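Print | E-mail

Vonari Sink Set: Data Card

Summary
The set holds 88 episodes of a two-armed robot being guided by remote control through kitchen sink tasks. Operators completed 15 practice runs before recording. Episodes are stored at 30 frames per second.

Tasks
Items in the basin, such as a bottle or a fork, are to be moved to the counter.
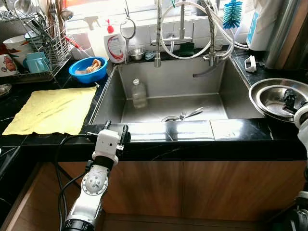
Access
Requests are handled by the Tomalberg office.

Last updated: 14 November 2022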